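首页 › 居家与小工作间 › 收纳整理

升降桌后面的线缆怎么理？桌子一升就扯，一降就堆成一团

浏览 1,048 次 · 3 个回答 · 标签：理线 升降桌 扎带 魔术贴 家庭录音

提问：

大家好！终于换了升降桌，兴奋了整整一个星期，然后就被桌子后面那堆线打败了。先把情况写清楚，麻烦各位高手看看。

桌子是 Faranton 的双电机款，桌面长 160，深 75，最低 62，最高能到 127 厘米（都是说明书上的数，我自己没量过）。桌上有两台显示器，支架夹在后沿；一台笔记本加扩展坞；一对有源监听音箱；一个声卡，接一支话筒和一台 MIDI 键盘；再加台灯和充电头。主机我没有，倒是有一台小 NAS 放在地上，网线从桌上的扩展坞拉下去。

现在的做法是：插排放地上，所有的线从桌子后沿直接垂下去。坐着的时候线在地上盘成一窝，扫地机器人来一次吃一次，上回把音箱的电源线拖到了门口。站着的时候更吓人，右边显示器的电源线绷得笔直，我升到 110 左右就不敢再往上按了。

我买过一包最普通的尼龙扎带，把所有线捆成一根大粗棍子，捆完那天特别得意。结果第二周换声卡，要从棍子中间抽一根 USB 线，剪了一路扎带，还差点剪到线皮。重新捆，又换，又剪……

想问的有这么几件：

插排到底放地上还是装到桌板底下？装到底下的话，桌面是刨花板，螺丝吃得住吗？

从桌子到墙的那一段怎么留余量？留多少？

扎带和魔术贴怎么选，捆多紧算合适？

音频线和电源线能不能捆一起？我现在监听里有一点点嗡嗡声，夜里能听出来，不知道跟这个有没有关系。

预算不高，租的房子，墙上不能打孔，桌子随便打。先谢谢大家！

评论：
小满不吃香菜：把扩展坞的电源也算进去，那个砖头最占地方。
提问者：对对对，砖头有三块，忘写了，两台显示器各一块，扩展坞一块。
阿椿：右边显示器的线先别再绷着用了，今晚就松开，接口歪了修起来比线贵多了。

——

回答一（已采纳） 71 人赞同
Ottó Szűcs

这个题目我太爱了！我给自己、给我太太、给我们录音小组的排练间都理过线，最开心的就是理完以后按下升降键，看着一整束线跟着桌子慢慢弯上去，一点声音都没有。你的问题完全可以解决，而且花不了几个钱。我按动手的顺序写，写得有点长，泡杯茶看。

一、先把思路换一下：让桌子和地面之间只剩一束线

你现在是每个设备各走各的，每根线都得独自应付桌子升起来的那六十多厘米。把插排装到桌板底下以后，显示器、音箱、扩展坞、台灯统统就近插在桌底，它们跟桌子一起升降，相互之间的距离永远不变，也就谈不上扯了。真正要“过桥”的就只有插排自己的电源线，还有你去 NAS 的那根网线。两根！是不是一下子轻松了？

所以第一个问题我的回答很干脆：装桌底。

刨花板吃螺丝这件事，看厚度。你先在桌板侧面量一下，25 毫米的板用 4×16 的自攻螺丝很稳。先用 2.5 毫米的钻头打引孔，钻头上缠一圈胶带当深度记号，钻到胶带就停。手拧最后两圈，别用电钻一口气拧到底，刨花板里的螺纹一滑丝就废了，只能换个位置。我有一颗就是这么废的，现在那个洞还在，拿牙签蘸白胶塞了塞。

插排要选背后带挂孔、电源线够长的。我用的是一条很老的，线长 245 厘米，从桌底绕到墙角插座还有富余。你先量自己的：从桌底插排的位置，沿着桌腿走到地面，再沿踢脚线走到墙上插座，桌子升到最高时量，再加上半米。比这个短的插排就别考虑了，千万别用另一条插排去接长，两条插排串起来又带这么多电源，我不放心。

二、理线槽

砖头得有个家。我推荐网格式的金属理线篮，开口朝上的那种，比封闭的塑料槽好用得多。散热好，加一根线随手就能塞进去，插头方向也能看见。篮子长度差不多占桌长的一半就够，装在后沿往里十厘米的地方，太靠外了站着的时候从侧面会看到，太靠里膝盖会碰到。

我自己用的是 Kemeys 的篮子，同事送的，两头的挂耳有点薄，装重东西中间会往下塌一点点，我在中间加了一颗带垫片的螺丝就好了。别的牌子也一样能用，看挂耳厚度就行。

放砖头的时候让它们隔开一点，别摞着。摸上去温温的正常，烫手就挪开。

三、分组，别捆成一根大棍子

你那根大粗棍子我完全懂，我也捆过，还拍照发到群里炫耀过！它的毛病你已经亲身领教了：换一根就得拆全部。

我的办法是先按“会不会动它”来分。一年都不会碰的，比如显示器电源、插排电源、音箱电源，这些可以捆得规整一点。隔三差五要换的，比如声卡的 USB、话筒线、键盘线，单独一束，只用魔术贴。天天插拔的，比如手机充电线、笔记本那一根，干脆别捆，用一个粘在桌沿的线夹固定住线头就够了。

捆的时候从设备那一头开始，一点一点往插排那头捋，多出来的长度全部留在理线篮里，绕成手掌大的松圈，用魔术贴轻轻拢住。别折成锐角，别像打毛衣那样缠成麻花。圈的大小有个很土的标准：放手以后它不会自己弹开，也不会有哪个地方鼓着劲，那就对了。

四、扎带还是魔术贴

两样我都用，而且都喜欢。

魔术贴用在所有将来会改的地方。买整卷的，自己剪，比买成品便宜多了。宽度 10 毫米到 15 毫米都行。毛面朝里，绕一圈半，能塞进一根小指尖就是合适的松紧。

尼龙扎带用在固定的、有活动的、需要一直待在原位的地方，比如把插排线固定到桌腿内侧那一小段。它的好处是不会自己松，黑色的还比白色的耐看，耐紫外线一般也更好。拉紧的时候停在“线还能在里面转动一点点”的程度。要是线皮被勒出一道腰，就剪了重来。剪尾巴用平口的斜口钳，贴着扣头剪平，用剪刀剪会留下一个小尖角，伸手进去摸线的时候能把手背划开一道，我划过，挺疼的。

还有一种可以松开重用的扎带，扣头上有个小舌头，按一下就退出来。换声卡比较勤的人会很喜欢它！

五、过桥的那一束

重点来了，也是最好玩的一步。

先把桌子升到最高，把插排线和网线并在一起，上端固定在桌板底下靠近桌腿的地方，下端固定在地面附近，比如桌腿的脚板上。两个固定点之间的线，在最高位置时要有一个明显的弯，看起来懒洋洋的。然后慢慢往下降，盯着它看。弯会越来越大，它要往外鼓，鼓到哪里都行，只要别鼓到两节桌腿的套管之间，也别钻到横梁下面去。

如果它老是往错误的方向鼓，就换一换上端固定点的朝向。让线在离开固定点的那一刻就朝着你想要它走的方向，它自己会乖乖弯过去。我第一次弄的时候光调这个朝向就试了一晚上，太太以为我在修桌子，我在地板上趴着笑。

关键是固定点附近别让线急转弯。弯折最厉害的地方永远是刚离开扎带的那两三厘米，桌子每动一次它就弯一次，时间长了里面的铜丝会断，外面一点都看不出来。我的习惯是在固定点那里先包一小段软的编织套管，再上扎带，受力就散开了。

也有人喜欢用脊椎形状的塑料理线管，一节一节的，挂在桌底垂到地上。租房挺适合，不用找下端固定点，底座有配重。买的时候看清长度，有些是按 120 厘米高度配的，你的桌子到 127，多要两节保险。

六、嗡嗡声

这个我只能说一半。音频线跟电源线长距离并排贴着走，确实会拾到一点干扰，尤其是不平衡的线，就是插头上只有一道黑圈的那种。平衡线（两道黑圈，或者卡侬头）好得多。你可以做一个特别简单的试验：夜里安静的时候，把音频线从那捆里抽出来，拿在手里离开电源线半米，听嗡嗡声变不变。变了，那就是走线的问题，分开走，必须交叉的地方成直角交叉。一点不变，那多半是接地方面的事，让懂的人来答。

我桌底下是电源走后沿，音频走桌子中间的横梁，中间隔着一掌多宽，很安静。

七、贴标签

最后十分钟一定要留给标签！每根线两头各贴一个，写同样的名字。我用的是 Idov 的布纹标签带，手写，圆珠笔就行。没有的话拿美纹胶带对折粘成小旗子，效果一模一样，就是难看些。你下次趴到桌子底下拿着手机照明找“哪个是音箱”的时候，会感谢今天的自己的。

大概就是这些。动手前全部断电，把插头都拔下来，趁机把后面的灰也擦一擦，那层灰真的壮观。弄完一定要来发个反馈，我等着看！

评论：
提问者：太详细了！！今天下单了篮子和整卷魔术贴。请问网线也跟电源一起过桥没问题吗？
Ottó Szűcs：就两米不到的一段，家用没问题，我自己就是这样走的，NAS 速度没掉过。介意的话让它走另一条桌腿，也很方便。
阿椿：“线还能在里面转动一点点”这条记下了，我以前都是拿钳子拉到拉不动。
半截铅笔：补充一下，编织套管剪开的口会散毛，用打火机燎一下边就收住了，记得开窗，也记得先把线抽出来再燎。
Ottó Szűcs：对，这个漏写了，谢谢！

——

回答二 29 人赞同
Thabiso Sithole

楼上写得很全，我来补音频和长度这两块，顺便有个地方想法不太一样。

先说嗡嗡声。我在学校的小礼堂管过几年音响，这种“夜里才听得出来”的嗡，十有八九要从接地这边查起。你的链路是笔记本接电源，笔记本 USB 接声卡，声卡接音箱，音箱又接电源，这就绕了一个圈。试法很快：播着静音，把笔记本的充电器拔掉，只用电池。嗡没了，那就是这个圈在作怪。接着把笔记本电源、音箱电源都插到同一条插排上（你装了桌底插排以后自然就是这样了，好事一件），再听。还有的话，换平衡线连接声卡和音箱，多半就干净了。

有一件事别做：把三脚插头的地脚掰掉或者用两脚转换头。网上有人这么教，确实可能不嗡，但是设备外壳就没有接地保护了，真的不要。

显示器电源砖也是个常见来源，别让音频线从砖头上面跨过去。让它离砖头远一点，比离普通电源线远一点更有用。

再说跟楼上不一样的地方。楼上喜欢把多余长度全塞在理线篮里，我更愿意直接换短线。USB 线、显示器线都有各种长度，监听的音频线更是可以自己焊，或者找店里定做，要多长给多长。桌底插排一装，你会发现原来两米的线现在只需要半米多，剩下的一米多盘在篮子里又重又占地方。显示器电源如果是通用的品字尾插头，短的那种很便宜。我换了一轮，篮子从塞得满满当当变成能看见底，特别舒服！当然原装线收好，搬家、退换的时候要用，我拿个鞋盒装着。

不过有一根别换太短：支架上的显示器。支架会前后拉、左右转，你要把支架拉到最远、转到最偏，桌子高度随意，然后再量。很多人按显示器平时的位置量，结果哪天想把屏幕转给旁边的人看一眼，线就绷住了。支架的每个关节那里都得给线留出一个松松的弧，固定点放在臂杆中间，关节处空着。这个道理跟桌子过桥那一束是一样的，凡是会转会动的地方，线要绕得比你觉得够用的再大一圈。

话筒臂也同理，话筒线沿着臂走，弹簧那一侧不要绑死，绑死了以后往下拉会弹回来。

至于预算，我自己那张桌子去年十二月前后整的，换短线占了大头，其他加在一起还没有一顿火锅贵。如果钱紧，就按楼上的先做，短线以后一根一根换。

评论：
小满不吃香菜：拔充电器那个试验我刚在自己桌上做了，真的没声了！困扰我好久！
Thabiso Sithole：太好了！那就先从同一条插排开始，别急着买东西。
提问者：我也试了，拔了以后小了很多，还剩一丝丝。等插排装好再换平衡线看看。
Ottó Szűcs：换短线这个我服气，我那几圈确实沉。周末去翻翻抽屉里有没有短的。

——

回答三 4 人赞同
匿名用户

买个桌裙挡一下就行了，看不见就是理好了。我用的布帘，粘在后沿，线在后面爱怎么样怎么样。

扎带我买的一大包，用不完，哪里散了就扎哪里，也挺好的。楼主要是嫌麻烦可以学我。

对了 Pulholm 那种粘胶的线夹夏天会掉，要先用酒精擦干净再粘，粘完等一天再挂线。这个是真的有用。

评论：
阿椿：前两段我不敢苟同，第三段救了我，谢谢。
半截铅笔：布帘小心被电机那根横梁卷进去，我家卷过一次，桌子自己停了。
匿名用户：我的布短，没事。

——

提问者追加：

来交作业啦！插排装到桌底了，螺丝引孔打了四个，废了一个（胶带记号滑了），拿牙签白胶补的，跟 Ottó Szűcs 同款。篮子里现在是三块砖头加几圈松松的线，过桥那一束弄到第三次终于往正确的方向鼓了，从最低升到最高，一点不扯，我来来回回按了好多遍，楼下估计以为我在装修。

嗡嗡声插到同一条插排以后就只有贴着音箱才听得到，平衡线还在路上。标签也贴了，字很丑，但是能认。

声卡那一束全部用的魔术贴，昨晚又换了一次 USB 口，前后不到一分钟！想起上次剪了一路扎带，真是感慨。

还剩一个小问题，有经验的可以接着说：话筒臂底座那里的线总要从桌面上横过来一小段，除了在桌面上开孔以外有没有好看一点的走法？

评论：
Thabiso Sithole：底座夹子和后沿之间一般有条缝，线从那里下去，再用一个线夹往回带一下，桌面上就看不见了。
Ottó Szűcs：恭喜！！三次就鼓对了，比我快多了。
半截铅笔：有个问题，黄线和黑线混着扎会不会乱？我家里全是这两个颜色。
Ottó Szűcs：不会，颜色不同反而好认，顺着捋平了再上扎带就行，转弯的地方给它留大一点的弧。

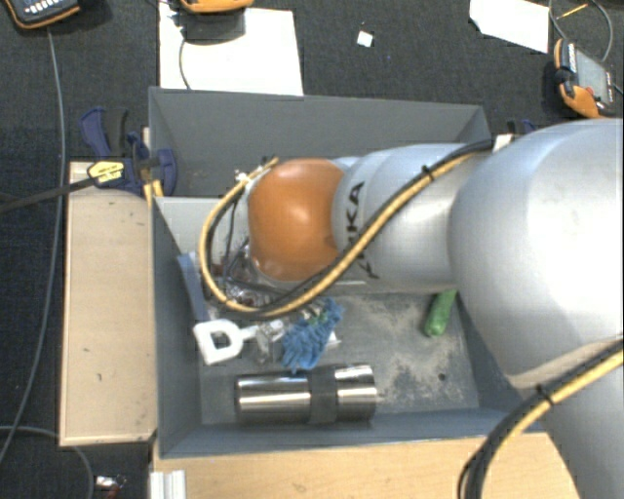

附图：黄、黑两色线缆成束走线，上段有一道黑色扎带，末端向上绕出弧形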